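Drundadow shared workshop -- issue log
Ticket 143: Left finger lags on close, hand-held gripper
Status: Open, waiting on parts
Opened: July 16, 2023
Component: finger linkage / encoder
Build: home build, Winar board, firmware 408

Summary
Left finger trails the right one on close. The gap is small on hard objects and gets worse on cloth. Logged jaw width is wrong by up to 2 mm at the narrow end, so any recording made on fabric has bad width values near the grasp.

Steps to reproduce
1. Power up, let the width zero itself with the fingers fully open.
2. Squeeze the trigger slowly to full close on nothing.
3. Release, then repeat on a folded cloth.
4. Compare the two width traces.

Expected: both traces end at the same offset.
Observed: the second trace stops early, then creeps for a moment after the trigger is already home.

Log
Entry 1. Checked trigger cable tension. Within spec. Backed it off a quarter turn and put it back, no change.

Entry 2. Swapped the encoder for the spare. Same creep, same direction. Encoder ruled out. Left the spare in.

Entry 3. Reflashed 408 with filtering off, in case the creep was the filter settling. Trace is noisier and the creep is still there. Filtering back on.

Entry 4. Took the left finger off. The pivot bore has gone slightly oval. The right one is round. Both were printed in the same batch on the Rivadeneira printer, but the left was reamed by hand before the drill press was set up. Probable cause.

Entry 5. Tried a brass sleeve from the Bremuletti kit. Outside diameter is too big for the bore without drilling, and there isn't enough wall left to drill. Refitted the finger with a thin shim under the pivot screw. Creep is down by half on the bench.

Entry 6. Ran 16 closes on bedding and folded cloth with the shim in, all logged.

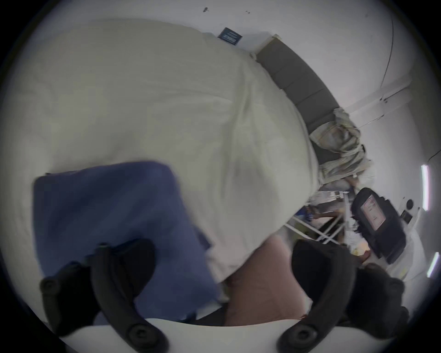

The shim holds for the first few closes and then the offset drifts back toward where it was. Retightening the pivot screw resets it, so the shim is probably walking. Thread lock might hold it, but I don't want to glue a part that is coming off anyway.

Workaround
Retighten the left pivot and re-zero before each session. Do not use width values from earlier cloth recordings -- position data from those is fine.

Next
Reprint the left finger with a thicker boss around the pivot and ream it on the press. Sleeve both sides so they wear the same. Parts expected in August. Leave this ticket open until the traces match on cloth.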